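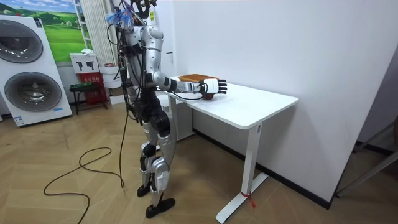
Beat, Tempo and Meter: How Music Keeps Time

Music for Younger Readers

When you tap your foot to a song, your foot is following the beat. The beat is a steady pulse that runs underneath the music. It may be played out loud by a drum, or it may not be played at all. You can still feel it, and musicians can still count it.

Beat, tempo and meter are three different things, and they are often mixed up. The sections that follow take them one at a time.

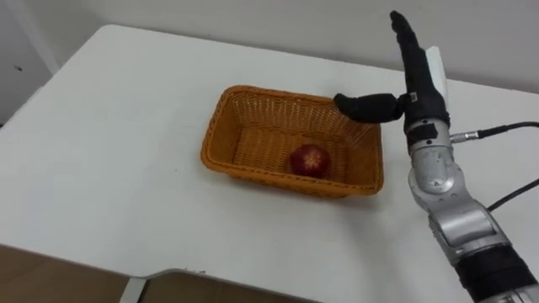
By Youssra Shawky
Music checked by Hae-won Baek
13 January 2019

What is a beat?

A beat is one pulse. Beats are evenly spaced, like the ticks of a clock. The notes of a tune do not have to land on every beat. One long note can last for several beats, and several short notes can fit inside a single beat.

Try singing any song you know while clapping steadily. Your hands are marking the beat. Your voice is singing the rhythm, the pattern of long and short notes. The clapping stays even while the singing changes.

What is tempo?

Tempo is the speed of the beat. The word comes from Italian and means "time." Tempo is measured in beats per minute, usually shortened to BPM.

A slow tempo has few beats in each minute. At 45 BPM there is one beat every one and a third seconds. That is a long wait, and most people find it hard to clap so slowly without rushing.

At 102 BPM there are more than three beats in every two seconds. Many people walk at a speed close to this, so it feels comfortable to most listeners.

To work out the time between beats, divide 60 by the BPM. The answer is in seconds. A bigger BPM always gives a smaller answer, so the beats are closer together.

Italian tempo words

Before there was a reliable way to measure beats per minute, composers wrote words at the top of the page. Many still do. Some common ones are:

Largo - very slow and broad
Adagio - slow
Andante - at a walking pace
Moderato - at a medium speed
Allegro - fast and lively
Presto - very fast

These words do not stand for exact numbers. Two players may choose slightly different speeds for the same piece marked "Andante," and both can be right.

Music can also change speed along the way. "Accelerando" tells the players to speed up bit by bit. "Ritardando" tells them to slow down. "A tempo" tells them to go back to the earlier speed.

What is meter?

Meter is the way beats are grouped. Some beats feel stronger than others, and the strong ones usually come back in a regular pattern. Each group is called a measure, or a bar. In written music a vertical line shows where one measure ends and the next begins.

Marches often have two beats in a measure:
ONE two, ONE two

Waltzes have three:
ONE two three, ONE two three

Most pop songs have four:
ONE two three four, ONE two three four

Near the start of a piece there are two numbers, one on top of the other. They are called the time signature. The top number tells you how many beats are in each measure. The bottom number tells you which kind of note lasts for one beat. A 4 at the bottom stands for a quarter note. A 2 at the bottom stands for a half note. In some time signatures, such as six-eight, players usually feel the notes in bigger groups, but the simple rule is enough to begin with.

Meter and tempo are separate. A waltz can be slow or fast, and it still has three beats in a measure.

How a metronome works

A metronome is a device that clicks at a steady speed. You set the BPM, and it clicks once for each beat.

The older kind has a metal rod that swings from side to side, powered by a spring that you wind up. A small weight slides along the rod. Moving the weight up makes the rod swing more slowly. Moving it down makes it swing faster. It has to stand on a level surface, or the clicks come out uneven.

Electronic metronomes have no swinging parts. They contain a tiny piece of quartz crystal that vibrates at a very steady rate. A circuit counts the vibrations and makes a click at the right moments. Many can also play a different sound on the first beat of each measure.

Something to try

You need a metronome or a metronome app, and a space where you can clap.

1. Set it to 102 BPM and clap with each click.
2. Keep clapping with the clicks, and count to four over and over. Say "one" louder than the rest.
3. Keep the speed the same, but count to three. The tempo has not changed. The meter has.
4. Set it to 45 BPM and clap again. If your claps come early, say "and" halfway between the clicks - this splits each long gap into two shorter ones.

Words to know

Beat: one steady pulse
BPM: beats per minute
Measure: a group of beats, also called a bar
Meter: the pattern in which beats are grouped
Rhythm: the pattern of long and short notes
Tempo: the speed of the beat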